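4. Washing and drying your cloths

Read this section before the first wash. The leaflet that comes in the packet says "machine washable" and leaves it there, which tells you very little. Most microfibre is ruined in the laundry and hardly any of it by cleaning.

The steps apply to the Pokell and Padum looped cloths and to most unbranded ones of the same sort. They do not apply to the Durnik glass cloth, which has no loops and is dealt with in section 6.

4.1 Before the first wash

1. Take off the card band and any plastic tag. Snip the tag; do not pull it, or you may draw a loop out with it.
2. Find the care label. If it is sewn in, leave it for now. If it is only glued, peel it off, as it will come away in the machine anyway.
3. Shake the cloth outdoors.
4. Sort by colour. Red and dark blue cloths go in by themselves for the first two washes, whatever the packet says about fast dyes.

Note: Some sellers tell you to soak new cloths overnight in vinegar "to set the fibres". I have tried it on two packs and could see no difference. The polyester was set at the factory. Save the vinegar for the kettle.

4.2 Washing

1. Put the cloths in with other microfibre only. Cotton sheds lint, and the loops will hold on to it through any number of rinses.
2. Use a small amount of liquid detergent. Half the dose on the bottle is plenty for a drum of cloths. Powder is acceptable if your water is soft.
3. Leave the softener drawer empty.
4. Choose a 40 degree wash with a full rinse. Skip the quick cycle if the cloths have been used with polish or wax.
5. Spin as fast as the machine allows.

CAUTION: No fabric softener, and no tumble dryer sheets. Both leave a coating on the fibres, and a coated cloth pushes water about the worktop when it should be taking it up. "Microfibre safe" softeners are on sale. I would want to see what they leave behind before I let one near a good cloth, and the makers I wrote to did not send me anything I could call evidence.

CAUTION: No chlorine bleach.

Note on special detergents: The Marchetti wash is sold for microfibre at several times the price of ordinary liquid. Reet Krūmiņa, who looks after the linen for a small guest house, kept a tally for us of 137 washes split between the Marchetti and a supermarket own brand. She could not tell the two piles apart by touch or by use. One household's laundry proves nothing much, but it is more than we were given by the people selling the bottle.

4.3 Drying

1. Shake each cloth once as it comes out of the drum.
2. Hang it on a line or rail, well spread out, so the air can get at both sides. Bunched cloths dry slowly and start to smell.
3. Leave the pile alone while it is damp. Brushing it does nothing useful.
4. If you must use a tumble dryer, pick the lowest heat and clean the lint filter first.

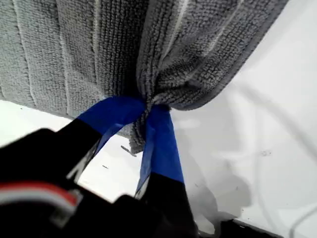

Fig. 7. Grey microfibre towel with looped pile and darker stitched hem.

The hem is the part to look at when you take the cloths in. A hem thread that has worked loose should be cut flush with small scissors. If more than a finger's width of stitching has gone, sew it up or move the cloth to floor duty.

CAUTION: Never iron microfibre. The fibres soften well below the heat of a cotton setting, and once the pile has gone flat and shiny it stays that way.

4.4 When a cloth stops soaking up water

1. Pour a spoonful of water on a clean worktop and lay the cloth on it. Count to five and lift.
2. If the water is still there, wash the cloth by itself at 60 degrees with no detergent at all. Check the label first — a few cheap ones are marked for 40 only.
3. Dry it and repeat the test.
4. If it fails again, stop. A third or fourth wash is very unlikely to bring it back.

Note: The packets promise up to 1073 washes. We could not find out how that figure was reached, or what state the cloth was in at the end. Go by the spoonful test and ignore the number.

4.5 Storing

1. Make sure the cloths are fully dry. We allow 48 hours in an unheated room in winter.
2. Fold them loosely and keep them in a closed drawer or a lidded box, away from woollens and anything fluffy.
3. Keep bathroom and kitchen cloths apart. Colour coding helps only if everyone in the house knows the code, so write it on the lid.

Section revised 2019-02-09. For stains and greasy marks, go to section 5.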